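Play mats on beds, and the rest of your questions

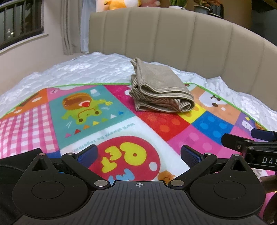 I get more messages about the mat than about anything else on this site, so it's had a page of its own since January and I add to it whenever the same question turns up three times. My own is the patchwork sort, lots of squares in loud colours with a green piped edge, and it lives on top of the bed in the spare room. There's a cartoon frog mid-jump on a teal square, a dog's face on a peach one and polka dots in more colours than I'd ever choose for curtains. I keep a folded towel up near the top border, a grey-brown one with a stripy lining, and quite a few of the questions are about that as well. Right, on we go.

Why is it on the bed and not the floor?

My knees, mostly! The spare room floor is hard and draughty, and the bed is a decent height for folding, sorting and sitting about. The mat covers the duvet and takes all the crumbs and fluff that would otherwise end up in the bedding. When it's needed on the floor it goes on the floor, but it always drifts back.

Please do remember that a bed is a bed, though. If you've a baby who rolls (or is anywhere near thinking about rolling), have the mat on the floor. I only use mine up there for grown-up jobs and for big children who can climb down by themselves.

Where did you get it?

From a stall at the Stelembridge spring market, several years ago now. It had no label and the lady had only the one. I've looked for another like it ever since and never found one, so I'm afraid I can't send you a link, however nicely you ask.

What does the writing say?

There's a white square that says "we'll always be together", and a big red circle with PET in fat yellow bubble letters. Which way up you read them depends on which side of the bed you're standing. I usually come at it from the wrong side and have stopped noticing.

What's that on the frog's head?

A hat. A brown one, and it looks like a bun to me. I've had one email insisting it's a burger and another saying acorn, and I'm sticking with bun.

How do you wash it?

Cool wash, on its own, gentle spin. I turn it so the printed side is inside, and I use half the powder I'd use for towels. The first time I did it I put a red flannel in by accident and spent a very tense hour and a half watching the door. It was fine, but I wouldn't try it again.

For sticky patches I don't bother with a whole wash. A damp cloth and a tiny bit of washing-up liquid, dabbed, then another damp cloth to get the soap out. If you rub at printed cartoons they go bobbly and sad.

Can it go in the tumble dryer?

Mine doesn't. It goes over the banister overnight with a towel under it, and by the next morning it's usually ready. In summer it goes out on the line, folded over so the pegs pinch the plain back and leave the front alone. I had peg marks right across a pink square once and it took weeks for them to drop out.

Do the colours fade?

A bit, yes, if you leave it in the sun. The spare room window faces south, so I turn the mat round every month or so to even things up. I'd say the bright pinks and oranges need watching more than the darker colours.

The piping on mine is coming away. Can I mend it?

You can, and it's a nice evening job. Tuck the loose piping back between the layers, pin it every couple of inches and slip stitch along by hand with a doubled thread. I use the Heiskanen thread because I was given a whole tin of it, but any strong cotton will do. A machine is quicker if you have a zip foot – I never have mine where I think it is.

Is there one from Ekari or Drirkomis you'd recommend instead?

I've handled both. My sister-in-law has the Ekari one, which is thicker and softer and takes an age to dry. The Drirkomis is thinner and folds up small enough for a changing bag, and I'd pick that one if you're forever off to somebody else's house. Neither has a frog.

What do you keep the towel for?

Everything. It goes under a cup of tea's tray, behind my back, or across the mat when I'm sorting something grubby. I fold it so the stripy side stays tucked in, which isn't for any clever reason, it's just how my mum folded them.

How do you fold the mat so it doesn't crease?

I don't fold it if I can help it, I roll it, picture side out. If the cupboard's too full for a roll, fold it loosely in thirds and do it differently each time so you don't get one deep line through the same poor square.

How big should I buy for a double bed?

Measure the flat top of your bed and go a little smaller, so the edge sits on the mattress and doesn't hang. I wanted mine bigger at first, but a mat that hangs over gets dragged off every time someone walks past.

Does it slide about?

On a shiny bedspread, terribly. On a cotton duvet cover, hardly at all. A piece of that rubbery rug grip underneath sorts it out, and 74p a sheet at the market is the best money I've spent in ages.

Can I ask you something that isn't on here?

Of course! Use the contact form and I'll have a look in the evening, usually after nine. If it's about getting blackcurrant out of the white squares, I'm still trying things and will add it when I find one that works.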